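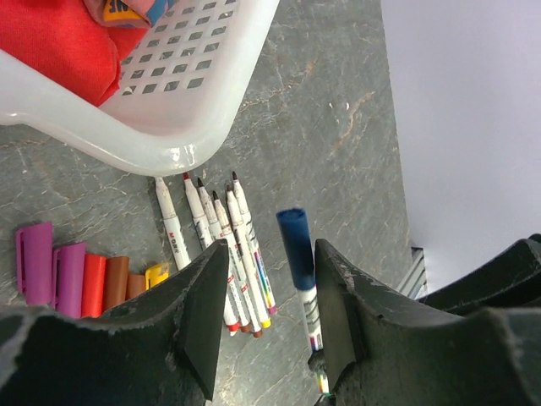

Minutes of the members' meeting of the Protthorpe Drawing Room, October, started at 18.40 in the long room. Siv Fagerlund led the meeting and also wrote these minutes. The minutes from the previous meeting were approved with one correction: the paper was ordered from Zasum and not from Joo. Siv then went to the first point, the state of the shared materials. Markers have again been left beside the white basket on the stone worktop, with the caps off, while the basket itself has red fabric in it. Several members said that they did not know the basket was meant for pens. It was agreed that this should be made clear on the basket.

1. Markers and caps

The discussion was longer than planned. Joo said that the Tuesday rule from the old premises, that each person takes a pen and brings back the same pen, was a good rule but was forgotten in the move. Oris found it too strict for the children's hour and would prefer that all pens are checked at closing time. There was a vote and the proposal from Oris was accepted. The person who closes the room shall put caps on the markers and test them on scrap paper. Pens that do not write go in the tin by the door. A bag of loose caps was found in the drawer under the sink. Oris will try which caps fit. 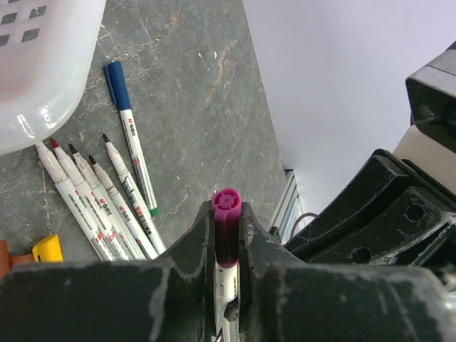
Markers on the grey worktop. One has its dark blue cap on.

It was asked if we should buy new markers now. The order from Zasum in spring cost 172 pounds, with paper included, and the budget that is left for materials until the new year is 131 pounds. It was decided to wait with the order until the caps are tried. If new ones are needed, Joo may buy for up to 23 pounds without asking the meeting again.

2. The worktop

There was a question if ink can be cleaned from the stone. Siv has used warm water and a little soap, and this is enough if it is done the same evening. Scouring powder shall not be used. Cutting with knives shall be done on the mats, also when it is only a small piece. The mats are on the shelf behind the easels.

3. Fabric and magazines

The textile group asked for a place of their own. At the moment fabric is put where there is space, and so are the magazines, and then it is difficult to find things when a group is starting.
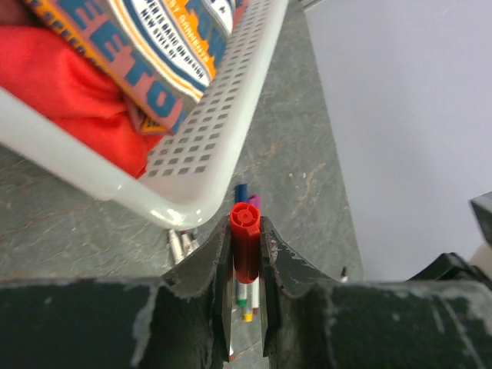
The proposal was to give the textile group the low cupboard, which is now used for old posters. The posters can go up in the loft – Joo has the key. Magazines will stand in the bookcase beside the window, and those that are for cutting up shall be marked with a cross on the back. It is important that the others are not cut. One borrowed copy was returned last month with pages missing, and the owner was not happy with us.

4. Posters for the open evening

The printer offers 2,000 small leaflets for a good price, but the meeting thought that this is far too many for Protthorpe. Oris will ask for the price of a smaller number. The text must be ready before the end of October. Siv writes it and sends it round for comments.

5. Other matters

The lamp over the sink is still blinking. The heating comes on at 17.00 but the room is cold until the evening groups are almost finished, so Siv will write to the landlord again.

Next meeting is in the same room, same time. Joo brings coffee.

The meeting closed at 20.10.

Siv Fagerlund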